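Clarkedside Residents' Board — Shared Workroom — Floor and Table Care

Posted by R_Yadav_Facilities
The tile in the shared workroom is due for its April cleaning. The supply order provides for 2,000 ml of neutral floor cleaner. I propose that the large table be cleared on Thursday evening and that small items be placed in the divided box with the see-through lid. Comments are requested before the order is confirmed.
Ritu Yadav, Facilities Desk

Posted by Fitzgerald415
I support the cleaning. I do not support the box. Under the Drusuvo storage rules, which this building adopted, small items are to be bagged and labeled by owner. Dividers shift and the contents mix.

Posted by drivov_hall
With respect to the previous member, the bagging rule covers items left overnight in the hallway cabinets. It has never applied to the tables. See item 134 in the house rules.

Posted by Fitzgerald415
Item 134 refers to "all common surfaces." A table is a common surface.

Posted by R_Yadav_Facilities
Both readings have been noted. The wording will be raised at the next meeting. For this cleaning, members may use either method, provided the table board is bare by 8 p.m.

Posted by northstair
May I ask which cleaner is intended? The last product left a film on the light gray tile, and the grout lines darkened near the door. I would also ask that the pale board on the table be wiped with a damp cloth only — water collects in the seams.

Posted by R_Yadav_Facilities
The product has been changed. Floor and table are shown below.
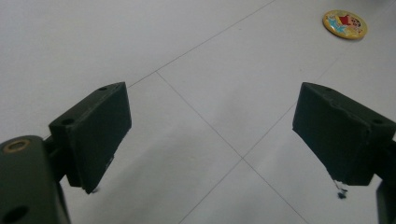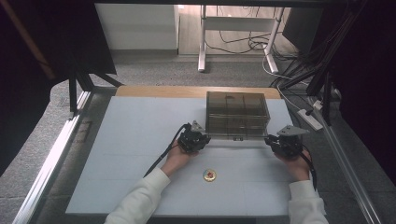

The new cleaner is to be diluted as directed on the bottle and applied with a flat mop. The request concerning the board is accepted, and a damp cloth will be used.

Posted by drivov_hall
Thank you. I would prefer plain warm water on the tile, but I will not object to the order.

Posted by Fitzgerald415
My objection to the box stands. I will bring my own bags on Thursday.

Posted by northstair
Could the mop heads be replaced at the same time? Two are worn through.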